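Marker drops out when the gripper is almost closed
wurnura_bench
Posted Apr 5, 2020

I'm comparing two hand-held grippers for recording demonstrations, a Plelto and an Arance. Both carry a square marker on the finger assembly. The wide-angle camera is the same on both, and so is the exposure setting.

With the Plelto I get a marker pose in every frame. With the Arance the pose is fine from fully open down to a gap of 20 mm, then it goes missing in bursts. I recorded 200 open-close cycles on each. Recalibrating the lens made no difference. Is this the detector, the lens or the mount?

Begum
Check the angle of the marker plane to the camera before you touch the detector. If the marker turns with the finger, the printed squares get narrower in the image as the gap closes, and near the border of a wide lens they are squeezed a second time. Log the marker's side length in pixels against gap width. On our rig detection became unreliable once the short side fell under 20 pixels.

Two things helped: a larger marker with a plain white margin, and shimming the mount by 6 degrees toward the camera. Redo the gap calibration after shimming -- the old zero will be wrong.

tapelift
could be glare. try matte paper

nth_servo
Glare is worth ruling out, but it usually follows the direction of the room lights and not the gap. Turn through a full circle with the gripper held at 15 mm. If the dropouts come and go with heading, it is lighting. If they stay, Begum's answer applies.

Also look at shutter time. Ours was left on auto from January onward and ran long indoors, so fast closes smeared the marker edges. We fixed it at 1/200 s, raised the gain and accepted the noise. Slow closes were never affected, which makes for an easy test: close once over several seconds, then once quickly, and compare the two logs.

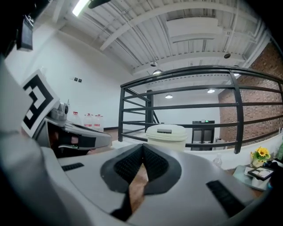
If both logs show gaps at the same width, leave the shutter alone and work on the mount angle first.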